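Quieter Corners: Sound and Study Habits in the Coelho Building
Student project report, Nadiia Dmytriv
July 2023

When I started this project in February I thought it would be a small thing, a few evenings with a sound meter and then some graphs, and I am happy to say it grew into something I became very fond of. The question was simple enough: why do students walk past the big, bright reading room in Coelho and squeeze themselves into the Rondeck annex instead?

I handed out 400 short surveys across both rooms, and I also sat down with eight students for longer talks (with tea, which helped a great deal). Nearly everyone I talked to mentioned echo before they mentioned loudness. A dropped pen in Coelho seems to go on forever, one of them told me, and you find yourself waiting for the next one.

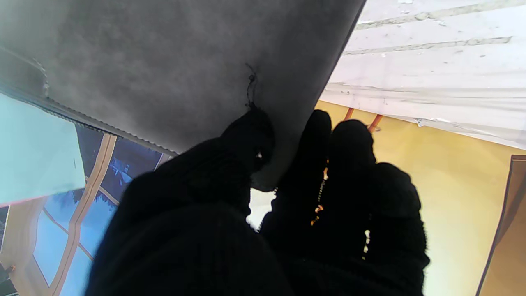 The annex has carpet, low ceilings and a lot of soft furniture, and people there spoke in whispers without any sign asking them to. In Coelho the floor is tile and the windows run the full height of the wall, so even a polite conversation carries to the far tables. I took readings in both rooms over three weeks, always in the late afternoon, and the averages were closer than I expected. How long a sound lingered was where the rooms parted ways.

I would love to see someone repeat this in winter, when coats hang over every chair.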